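Caderno de laboratório — Projeto Lestden
Disciplina de Robótica Aplicada, turma da tarde
Quinta-feira, 22 de fevereiro de 2024
Registo efetuado por: Lourenço Paiva
Presentes: Lourenço Paiva, Normand Petrenko (orientação)

Objetivo da sessão
Verificar a orientação da câmara de punho no ambiente simulado e fechar a lista de pendências antes da entrega intermédia. Ficou igualmente previsto repetir o ensaio de abertura e fecho da garra com os novos limites de junta, definidos na reunião anterior com o orientador.

Estado inicial
O repositório da equipa encontrava-se atualizado até à revisão 1474. O modelo do braço Merdale carrega sem avisos. O modelo da garra continua a apresentar uma advertência relativa à massa do dedo direito, já registada neste caderno e ainda por resolver. A advertência não impede a execução da simulação.
Foi utilizado o posto 3 do laboratório. O posto habitual estava reservado para a turma de Controlo.

Procedimento
Carregou-se a divisão de ensaio «Bråten» com a configuração de iluminação predefinida. O braço foi colocado na posição de repouso e a garra comandada para abertura total. Seguiu-se uma sequência de 26 poses, geradas pelo script de calibração, com gravação do estado das juntas em cada uma.
Na primeira passagem, o script terminou na pose 8 com erro de limite na junta do punho. Verificou-se que o ficheiro de configuração ainda continha o valor antigo, em graus, quando o módulo de controlo passou a esperar radianos. Corrigido o ficheiro, a segunda passagem decorreu até ao fim.
O orientador solicitou que a conversão de unidades passe a ser feita num único ponto do código — de preferência na leitura da configuração — e que a alteração fique documentada no ficheiro de notas do projeto.

Observações
A transformação entre o punho e a câmara estava definida com a rotação correta, mas com a translação medida a partir da base da garra antiga. A diferença é de poucos milímetros e passava despercebida nas vistas gerais. Nas vistas próximas, a palma da garra ocupa mais espaço do que o esperado na parte inferior da imagem. O valor foi corrigido no ficheiro do modelo e falta confirmar o resultado com o padrão de calibração.
A textura de mármore da divisão tem veios muito contrastados. O detetor de arestas usado pela equipa devolve aí um número elevado de falsos contornos, o que deverá ser mencionado no relatório. A parede de madeira levanta menos dificuldades.
Quanto à pose voltada para o canto da divisão, anota-se que os dois dedos estão abertos, sem objeto entre eles, e que o dedo esquerdo encobre parte do vidro da janela. O dedo direito tem o mármore escuro por trás e a sua face cinzenta destaca-se bem. Esta pose será mantida no conjunto de referência para o teste de segmentação da garra.

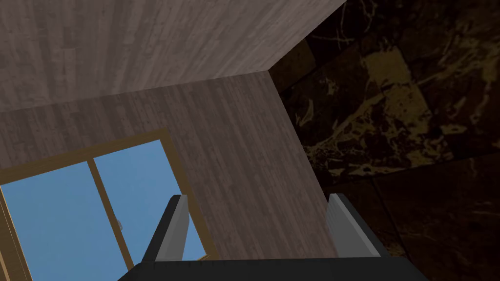 Pendências
Confirmar a nova translação da câmara com o padrão de calibração (L. Paiva).
Corrigir a massa do dedo direito no modelo e eliminar a advertência.
Centralizar a conversão de unidades e atualizar as notas.
Repetir o teste do detetor de arestas com a textura lisa do pacote Cokby, mantendo as mesmas poses, para comparação.
Perguntar ao Eng.º Petrenko se o relatório intermédio deve incluir os registos completos das juntas ou apenas os gráficos.

Ficheiros
Os registos da segunda passagem foram guardados na pasta partilhada da disciplina, em Lestden, subpasta «calibração». Os da primeira passagem foram conservados à parte, com a indicação «incompleto».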